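Ticket: Lotis van, won't crank after sitting, battery light flickers
Status: open / waiting on part
Depot: Forkthorpe
Priority: high (only long-wheelbase we have)

First report, 6:40 am. Driver turned key, dash lit up, one click, nothing. Jumped it off the yard pack and it fired right away. Battery light flickered at idle, went out above 2,000 rpm. Sent it out on the short loop only.

Came back at noon, restarted fine hot. Left it parked nose out. Dead again next morning, same single click.

Checked so far:
Battery terminals. Some white crust on the negative, cleaned both, tightened. No change.
Battery itself, pulled and charged overnight on the bench, load tested ok. It's the one fitted last winter so I didn't expect much there.
Belt. Tension good, no glaze, no squeal.
Fuses in the engine bay box, all good. Did not check the box under the passenger seat yet. Will do.
Starter draw looks normal when the battery is full, so leaving the starter alone for now.

Alternator output at idle was low and jumping about. Revved up it settles and charges like it should. Back down to idle, drops off again. Did this four times, same every time. Headlights and blower on makes it worse.
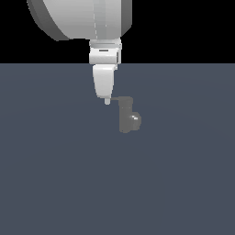 Update, next day. Put a meter in line with everything off, doors shut, key out of the van. Waited 29 minutes for the modules to go to sleep. Still pulling way too much. Pulled fuses one at a time under the passenger seat. Draw dropped when the fuse for the rear door lock and load area lamp came out. Put it back, draw came back. So there's two things going on here, weak charging at idle AND something staying awake in the back.

Rear door latch switch is sticky. Lamp goes out when you slam the door, comes back on by itself a bit later if the van gets rocked. Sprayed the latch, worked it in and out maybe twenty times, better but not right. Ordered a latch from Villaseñor, part is on the shelf at their end, coming with the afternoon run.

Ground strap, engine to body. Looked fine from above. From underneath its green and half the strands are gone at the body end. Made up a temporary one with heavy cable, scraped the mounting spot to bare metal. Idle charging improved right away, light still flickers now and then with everything switched on.

Mileage note for whoever does the paperwork: last service sheet says the strap was inspected. Not arguing, just putting it here.

Fustham depot had the same light on one of theirs in January. Called over. They changed the alternator first, didn't fix it, then found the plug on the back of it was loose. Checked ours. Clip tab is broken, plug can be wiggled by hand. Wiggle it at idle and the light comes on. Zip tied it for now, need a new connector, ordered with the latch.

Road test after zip tie and temp strap, 133 miles, mix of highway and stop start, lights on, blower on full. No light. Parked it up with the rear lock fuse pulled. Started clean at 5:50 am.
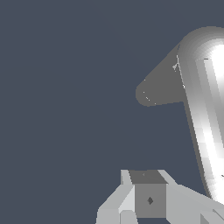
Can the van go back on the long route before the parts get here?
Keep it on local runs for now, lights and blower off when idling, and pull the rear lock fuse when it's parked overnight. The rear doors have to be locked by hand with the fuse out. Anything over 100 miles in a day waits until the new connector is on.

Still to do:
Fit latch, recheck the draw with the fuse back in
Proper ground strap, bin the temporary one
New alternator connector, solder and heatshrink, no crimps please, that corner gets soaked
Clear stored codes, there's a couple of low votlage ones left over from the jump starts
Check the other two Lotis vans for the same strap, same age, same yard, probably same rust

Latch arrived 3:15 pm. Connector not in the box, chased it, they say tomorrow. Leaving ticket open.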